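Sorting the plates

Mon 28 November

The kitchen move from the Ernville flat left me with more tableware than shelf. I had put off dealing with it since April, when most of it went into crates wrapped in newspaper. Last weekend I unpacked the lot onto the dark table and worked through it by diameter and rim profile. Notes follow, mainly for my own reference the next time a shelf has to be laid out.

The shelf

The cupboard is a Fomgate wall unit, the narrow version, with two fixed shelves and one adjustable. The adjustable one sits on pegs and can be moved in steps of one hole. Internal depth is the limiting dimension. A dinner plate fits with the door closed, but only if the stack is pushed all the way to the back panel, and the hinge on the left takes up more room than the drawing suggests. I measured it three times and got the same answer, so the drawing is wrong.

Load is the other question. The leaflet gives a maximum per shelf but does not say whether that is distributed or at the center. I assumed distributed and kept the heavy stacks near the side walls, over the pegs.

Sorting by rim

My first attempt was to sort by use: everyday, guests, serving. It produced stacks with mixed rims, and mixed rims do not nest. A plate with a steep rim on top of one with a shallow rim leaves a gap at the center and rocks when the door is shut. Sorting by rim gives a lower stack for the same number of plates, and it stays put.

The white plates with the thin red rims are the best behaved of the lot. They nest closely, and the edges line up into one red band, which makes an odd plate in the stack easy to spot from the side. The gray-rimmed dish does not belong with them and gets its own position. The stainless-steel plate is shallow, with concentric rings embossed in it, and I keep it as a base for hot pans.

A stack should be lifted by the lower rim, tilted a little, and set down edge first. Setting it down flat traps whatever is underneath, usually a fingertip. I also stopped carrying full stacks. Two trips with half the weight take longer, but I chipped a Harnerard side plate in the last move by trying to save one.

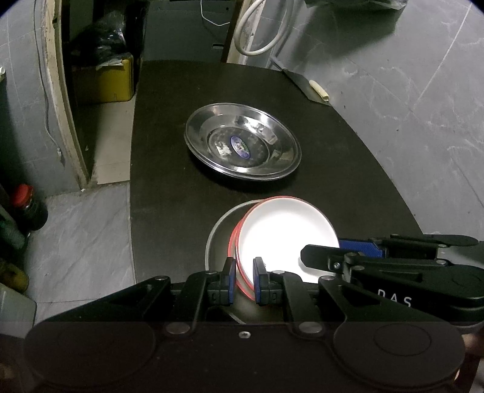

Spacers and liners

I tried felt discs between plates and gave up on them. They add height, they hold crumbs, and they shift when the stack is tilted. Plain kitchen paper does the same job for the few pieces with a rough foot ring – cut to a square slightly smaller than the base, so that nothing shows at the rim.

The shelf itself has a ribbed liner from Cloutier, sold by the roll. It cuts cleanly with a knife and a steel rule. Run the ribs front to back. Side to side looks neater but the stacks catch on every rib when you pull them forward. The offcut was long enough for the cutlery drawer.

Still to do: the bowls, which are in 6 different sizes and will need the adjustable shelf moved down by one hole, possibly two.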